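**받는 사람:** 시연학습 메일링 리스트
**보낸 사람:** 표인석
**제목:** Re: [시연학습] Skanura 원격조작 세트, 펜 꽂기 과제 도입 제안
**날짜:** 2019년 9월 1일

Kenji 씨, 그리고 여러분,

답이 늦었습니다. 제안서는 두 번 읽었고 첨부해 주신 시연도 끝까지 돌려 봤습니다. 먼저 원문을 인용하고 그 밑에 의견을 답니다.

> 안녕하세요, Kenji Alcantara입니다.
>
> 3월 모임에서 말씀드린 대로, 사람이 원격으로 두 팔을 움직여 시연을 쌓고 그걸로 정책을 학습시키는 쪽으로 가을 과제를 정했으면 합니다. 과제는 LCD 필기 태블릿 정리입니다. 펜을 집고, 태블릿 테두리의 홈에 꽂고, 태블릿을 가지런히 놓는 것까지요.
>
> 시연 500개면 충분하다고 봅니다. Plandis 쪽 조작자 2명이 일주일이면 모을 수 있습니다. 물건이 싸고 구하기 쉽고, 홈에 꽂는 동작이 들어 있어서 정밀도도 볼 수 있습니다. 사람이 손으로 보여 주면 나머지는 모델이 알아서 배웁니다.

마지막 문장부터 걸립니다. "알아서 배운다"는 말은 작년에 Hashemi 서랍 과제를 시작할 때도 들었습니다. 그때 시연이 600개였고, 정책이 배운 것은 서랍을 여는 법이 아니라 조작자가 손잡이 앞에서 잠깐 망설이는 버릇이었습니다. 망설임까지 그대로 재현하더군요. 손잡이 위치를 조금 옮기니 허공에서 망설였습니다.

이번 과제는 그보다 까다롭다고 생각합니다. 손목 카메라 화면을 한 장 붙입니다. 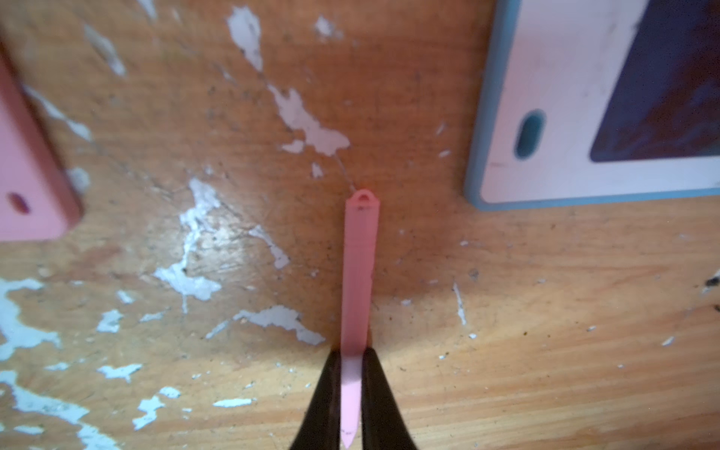
손목 카메라 화면. 두 손가락 사이에 분홍색 막대를 문 상태.

막대를 물고 있는 것 자체는 문제가 없어 보입니다. 그런데 이 시점에서 조작자가 막대의 기울기를 얼마나 알 수 있을까요? 길쭉하고 얇은 물건을 두 손가락으로 물면 접촉면이 좁습니다. 홈 가장자리에 닿는 순간 손가락 사이에서 돌아갈 수 있고, 우리 원격조작 장치에는 힘 피드백이 없으니 조작자는 눈으로만 압니다. 사람이 직접 팔을 잡고 끌어서 가르치면 적어도 걸리는 느낌은 손에 옵니다. 대신 사람 손이 카메라에 들어오지요. 저는 둘 중 어느 쪽이 낫다고 우기려는 게 아니고, 제안서에 이 비교가 한 줄도 없다는 점을 지적하는 겁니다.

배경도 그렇습니다. 상판에 흰 페인트 자국이 저렇게 남아 있으면 모델 입장에서는 아주 훌륭한 위치 표지입니다. 제안서대로 조작자들이 같은 책상에서만 500개를 모은다고 해 보세요. 정책이 막대를 보고 가는지 페인트 얼룩을 보고 가는지 무슨 수로 구분합니까. 성공률은 잘 나올 겁니다. 다른 책상으로 옮기기 전까지는요.

> 평가는 같은 작업대에서 100회 시행, 성공률로 보고합니다. Nanero 로그 형식을 그대로 쓰면 별도 도구가 필요 없습니다.

로그 형식은 찬성입니다. 평가는 반대입니다. 같은 작업대에서 100회를 돌리면 외운 것을 외웠는지 확인하는 시험이 됩니다. 그리고 "성공"이 뭔지 적혀 있지 않습니다. 막대가 홈에 반쯤 걸쳐 있으면 성공인가요? 조작자마다 기준이 다르면 시연 데이터에도 그 차이가 그대로 들어갑니다. 한 사람은 꾹 눌러 넣고 다른 사람은 얹어 놓고 손을 떼겠지요.

다음은 물건의 종류입니다. 제안서에는 그냥 "태블릿"이라고만 되어 있는데 작업대에는 테두리가 분홍인 것도 있고 하늘색인 것도 있습니다. 색을 맞춰 꽂아야 하는지, 아무 홈에나 꽂아도 되는지부터 정해 주세요. 색을 맞춰야 한다면 그건 이미 다른 과제입니다.

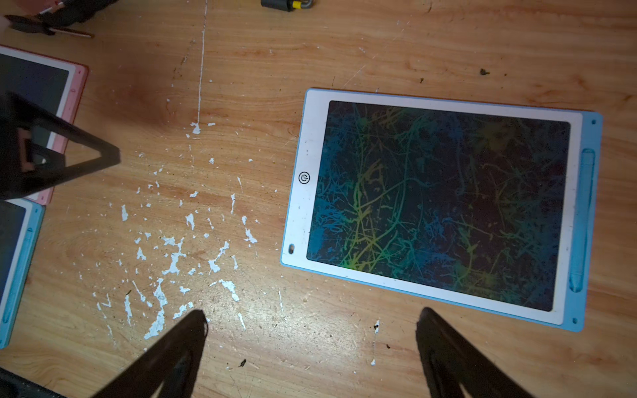 화면 쪽 문제도 남습니다. 필기면에 낙서가 가득한 상태와 깨끗하게 지워진 상태는 카메라에 전혀 다른 물건처럼 들어옵니다. 시연 중에 손가락 끝이 화면을 긁으면 선이 하나 더 생길 테고, 그러면 뒤쪽에 모은 시연일수록 낙서가 많아집니다. 학습 데이터와 평가 데이터를 수집 순서대로 자르면 이 차이가 그대로 결과에 섞입니다. 매번 지우고 시작할지, 일부러 섞을지 둘 중 하나로 정하고 기록도 남겨야 합니다.

팔이 둘이라는 점도 가볍게 보지 않았으면 합니다. 한쪽 손목에서 보면 다른 쪽 팔이 불쑥 들어와 물건 위를 덮습니다. 사람은 두 팔이 어디 있는지 머릿속에 그리면서 조작하지만 정책은 그 순간의 영상밖에 없습니다. 책상 위 공구를 치울지 말지도 정해야 하고요. 저는 두는 쪽이지만 위치는 바꿔 가며 해야 한다고 봅니다.

제가 바라는 것은 이렇습니다.

- 본 수집 전에 시연 100개만 먼저 모아서 학습시켜 볼 것
- 그중 절반은 다른 상판에서 모을 것
- 성공 판정 기준을 조작자에게 문서로 줄 것
- 실패한 시연도 지우지 말고 표시만 해서 보관할 것
- 같은 과제를 손으로 끌어서 가르친 묶음을 작게라도 만들 것

마지막 항목은 번거롭다고들 하실 텐데, 이것 없이는 원격조작이 낫다는 말을 보고서에 쓸 수 없습니다. Skanura 세트를 이미 샀다는 것은 근거가 안 됩니다.

예비 수집 결과가 나오면 제가 틀렸다고 기꺼이 쓰겠습니다. 그 전에 500개를 통째로 모으는 데는 동의하지 않습니다. Kenji 씨, 조작자 두 분이 각각 어떤 순서로 집고 꽂는지 적어 둔 게 있으면 먼저 공유 부탁드립니다. 없으면 그것부터 만들어야 할 것 같습니다.

표인석 드림

--
시연학습 메일링 리스트
수신 거부는 제목에 "해지"라고 써서 운영자에게 보내 주십시오.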